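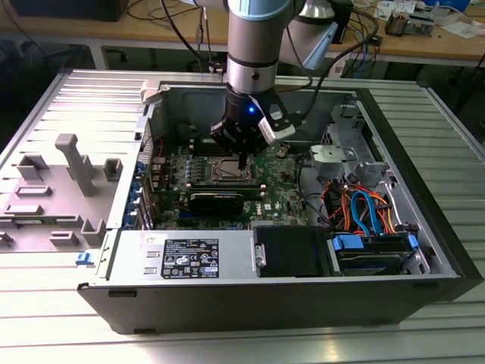 Lawal Computer Reuse: Frequently Asked Questions

Last updated December 30, 2018

Dropping things off

What do you take?
Desktop computers, laptops, flat monitors, keyboards, mice, printers less than ten years old, and any cables or chargers that go with them. We also take loose parts such as memory, hard drives and power supplies.

What don't you take?
Old glass-tube monitors, televisions, fridges, microwaves, ink cartridges and anything that has been in a flood or a fire. The council site on Brodetti Road takes most of these.

Does it have to work?
No. Please tell us at the counter if you know what is wrong with it, even if you only know that it stopped switching on in May. A note taped to the case is fine.

Where do I bring it?
Our counter is at 103 Mill Lane, Kistitz. The entrance is at the side, past the bike racks. You can stop in the yard for up to 26 minutes without a permit. The barrier takes a picture of your number plate on the way in and the charge after that is set by the landlord, so we can't cancel it for you.

Can you collect from my house?
Only within Kistitz itself, and only if you have three items or more. Collections are done by Sandex. You book on their website and pay them directly. The driver will not carry things down more than one flight of stairs.

I run a small business. Can I hand in a whole office?
Yes, up to 200 items at a time. Send us a list first with the rough age of each machine. Above that number we ask you to split it over two visits. You will get a signed transfer note for your records, and we keep our own copy.

Your data

What happens to my files?
Every drive is either wiped or shredded. Drives that pass a health check are wiped and used again. Drives that fail go to the shredder. We do not look at what is on them.

Should I wipe it myself first?
You can if you like, but we will still do it again. Please sign out of any accounts on the machine, and on a laptop take off any start-up password. A laptop with a locked start-up screen usually ends up as spares.

Can I take the drive out and keep it?
Yes. Tell us it has been removed so that we don't spend time testing for it.

Can I have proof?
A wipe certificate is free if you ask when you drop off. It lists the serial number of the drive, the date and the method. We can't issue one later, as drives are no longer linked to a name once they leave the counter.

What happens next

How do you decide what gets reused?
Each machine is given a reference number, opened, cleaned and tested. We look at the age of the processor, how much memory it has or could have, and whether the case and ports are sound. 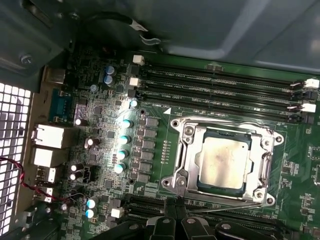
A desktop that fails on one cheap part will normally be mended. A desktop that fails on two or more will normally be broken up for spares, unless it is a model we are short of.

What happens to the parts?
Memory, processors, power supplies and fans are sorted by type and kept on the shelves for repairs. What we can't use is sorted into metal, plastic and circuit board, and goes to a licensed recycler. Batteries of every kind are taken out first and stored separately.

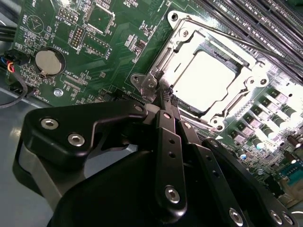 A coin-cell battery in its holder, on the same board as the processor socket.

How many machines went back out last year?
2899, counting desktops and laptops together. Monitors are not included in that figure.

Who gets them?
Schools, job clubs and households referred to us by a housing officer or a school. The rest are sold at the counter to cover rent and shredding.

Buying from us

Is there a guarantee?
Six months on desktops, three on laptops. Laptop batteries are not covered. Bring the receipt.

What software is on them?
A free operating system, a web browser and an office package. We don't supply paid software, and we can't move a licence over from your old machine.

Can I buy a single part?
Yes, if we have it. Write down the make and model of your machine before you come, or bring the old part with you. We can't check stock over the phone.

Can I get my computer back if I change my mind?
Only on the same day, before we close at five, and only with your drop-off slip. Work may begin the following morning and parts are not traced back to the machine they came from.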